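Gesside : un atelier pour ranger et entretenir ses pinceaux de maquillage

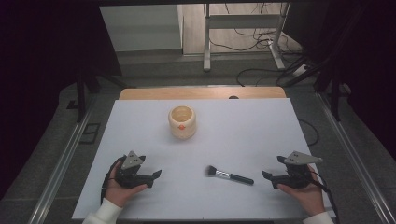 La boutique Pelby, à Gesside, ouvre en novembre un atelier consacré au rangement et à l'entretien des pinceaux de maquillage. Les séances durent 2 heures et se tiennent dans l'arrière-salle du magasin, rue Abubakar.

Les participants apportent leurs propres pinceaux. La première heure porte sur le lavage : eau tiède, savon doux, rinçage poils vers le bas, puis séchage à plat sur une serviette. Il est déconseillé de mouiller la virole, où l'humidité finit par attaquer la colle.

La seconde heure est réservée au rangement. Les pinceaux secs se conservent debout dans un pot, manche vers le bas, à l'écart du lavabo. Un petit pot en céramique convient très bien, à condition d'être assez lourd pour ne pas basculer. Les modèles à long manche demandent un récipient plus haut.

L'atelier est proposé à 3 reprises dans le mois, à partir de 18 heures. L'inscription est gratuite et se fait à la caisse. Une séance supplémentaire est prévue à Fastley si toutes les places sont prises.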